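Gallardo Felt Table Pad, Thick Square, Oatmeal Gray

In stock. Ships from our Druvau warehouse Monday through Friday.
Price: 198
Item group: Table pads and mats

I've had one of these on my own work table for over 10 months now, so I'm going to skip the catalog talk and just tell you what it's like to live with. I ordered the first Gallardo pad as a sample for the store, put it down on the table in the back to look at the color, and somehow it stayed there all winter. The sample never did go back in its box.

What it is

A big, thick, square pad with a speckled felt cover and rounded edges. It sits on top of a table and gives you a soft, quiet surface to put things on. The color is called Oatmeal Gray and I think that's a fair name. In the morning it leans beige, and under the shop lights in the evening it goes grayer. If you're trying to match it to a rug or a chair, please order a swatch first (they're free, just pick Swatch in the drop-down). I've had customers tell me it's warmer than they expected and other customers tell me it's cooler, and they were all looking at the same pad!

It's firm. I want to be clear on that because the word cushion is in the old product name and people picture a sofa. You can push a thumb into it and feel it give, but a cup or a vase stands up fine as long as the bottom is flat and reasonably wide. Stemware I would not trust on it. I tried a champagne flute one evening and moved it back to the counter pretty quickly.

Who buys it

Lots of different people, which surprised me. Sewing rooms, model builders, a couple of pottery studios that use it for handling finished pieces before they get packed. One daycare bought four for their play tables because the noise of plastic cups and bricks on a hard top was driving the staff up the wall. I sell plenty to people with glossy or glass tables who are tired of the clatter and the scratches.

And then there are people like me, who sort and wrap things all day. I used to line up cups straight on the tabletop and every single one made a clack. Forty clacks before lunch. With the pad down it's more of a soft thud, and when I knock one over (I do, weekly) it doesn't go skating off onto the floor.

Size and fit

Please measure your table before you order. It's the most common reason for a return, by a mile. The pad comes in two sizes, Standard and Large, and the full measurements are in the Sizes tab. Large is really large. It will take up most of a normal work table and you'll want to think about where your other stuff is going to live.

A little overhang at the front is fine and I like it that way, it gives my wrists something to lean on. More than a couple of inches and it starts to droop and creep forward. If your table is shallow, go with Standard.

Does it slide?

On a matte wood top, no. On a glossy top it can move if you lean into it. The underside has a light grip texture but it isn't rubber. We sell the Hendgate grip sheet separately for 12, and if your table is shiny I'd add one to the order and save yourself the second shipping charge. You cut it with regular scissors. Lay it down, smooth it out, drop the pad on top, done.

Which cups are those?

I get this one in my inbox all the time. The pale blue cups with the ribbed bottom half are just light plastic tumblers. The ribs give you something to hold on to, and the rim is smooth. They're a good test of a pad like this, too, because a lightweight cup with nothing in it tips over on anything too squishy.

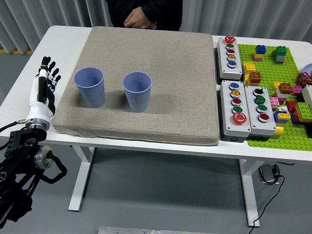 Cleaning

Vacuum it with the brush head every week or two. Crumbs don't sink in very far but thread does, so if you sew, get yourself a lint roller as well. For spills, blot right away with a dry towel, then go over it with a damp cloth and a drop of dish soap. Don't scrub in circles or the felt will pill. I learned that from coffee, in October, on a pad I'd had for a month.

The cover does not come off. I know. I've asked Gallardo for a zip cover every time we reorder and they keep telling me they're thinking about it. For now, stand the pad on its edge to dry if it gets properly wet, and give it a full day before you lay it flat again. No dryer, no radiator, no bleach.

Things I don't love

It smells a bit like a new wool coat for the first few days. Open a window.

It's heavy to ship, so postage is what it is. If you're within driving distance, pick it up from the Stuvgate counter and pay nothing. We're open until six, and Tuesday is the quiet day if you want to try one out on the display table without people reaching around you.

It also shows white dust. Plaster, flour, sanding dust, all of it. If that's your line of work you may be happier with the charcoal, which we should have again soon.

Sets

Single pad, Standard or Large: 198 (same price for both, the maker does it that way and I've stopped arguing)
Pad plus Hendgate grip sheet: 210
Two Standard pads, no grip sheets: 294

The two-pad set is the best value if you've got a long table. Butt them up against each other and the seam mostly disappears, though you'll feel it if you run your hand across. The rounded edges leave a small groove, so keep your beads and pins away from the middle!

Returns

You've got 30 days. Keep the outer bag, because I can't resell it without one. Try it on the table with the wrap folded back under it if you're not sure about the size, and if it's wrong just write to me and I'll send a label.

Related items
Hendgate grip sheet
Gallardo felt coasters, set of six
Felt swatch card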